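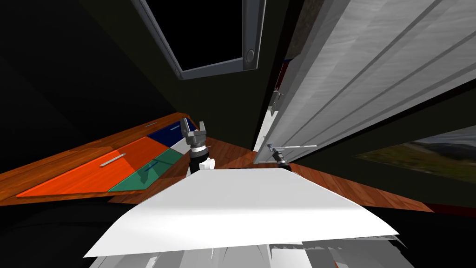
Page last changed: January | Version 2

Home | Visits | Talks and Notes | Getting Here | Contact

We use cookies to count visits to this site. Accept | Settings

Speaker notes: opening talk for the Hotitz open day

These notes are for the member of staff giving the opening talk in the Prurier Room. The talk lasts 45 minutes, including questions. Please keep to the order given, as the groups that follow depend on it.

Welcome

Welcome visitors on behalf of Floltlow. State that the open day is held once a year and that 300 places were offered across the morning and afternoon. Point out the fire exits and ask that bags be kept out of the aisle. Visitors may leave and come back at any time.

What visitors will see

The first demonstration is the kitchen task, shown on the large screen from the robot's own viewpoint. It runs in simulation. Say so at the start, and say it again when the first question comes, as many visitors will have expected a machine in the room. The room, the cupboards and the robot itself are all drawn by the computer.

Put the opening picture on the screen. Allow a short silence so that people can find their bearings. The view is tilted, and it helps to say that the broad white surface low in the middle is the top of the robot's body. Then draw attention to the two grippers just past it, one for each arm. The right one looks smaller only through being farther away.

The coloured panels should be mentioned briefly. Orange, green and dark blue stand out well against the wood, and each has a handle. Visitors often ask whether the colours matter to the robot. The answer is that the Talukder project changes the colours and finishes of its kitchens from one trial to the next, so that a method is not tested on a single room.

Move on to the tall pale door on the right, which stands at an angle. Explain that doors are harder than they look. A person pulling a door steps back and turns the wrist without thinking. A robot must plan the path of the hand and the position of its body together, or it will block the door with itself. Note the thin metal bar between the right gripper and the door. Do not say what the robot did next; the picture is a still, and the recorded runs come later in the talk.

Why simulation is used

Keep this part plain. A failed attempt in simulation breaks nothing and can be run again at once. The cost is that contact between surfaces is only approximated, and results must be checked on a real machine before any claim is made. Please do not give success rates. The Talukder results are still under review.

Recorded runs

Play both recordings in full, without sound. If the player stops, move directly to questions and offer the recordings at the Floltlow desk.

Questions

Repeat each question before answering it. Questions about jobs and wages should be answered with courtesy and passed to the afternoon panel. Technical questions may be taken at the desk after the talk.

Close by directing groups to the workshop through the side door. The next talk begins at 2 p.m.

Print this page | E-mail this page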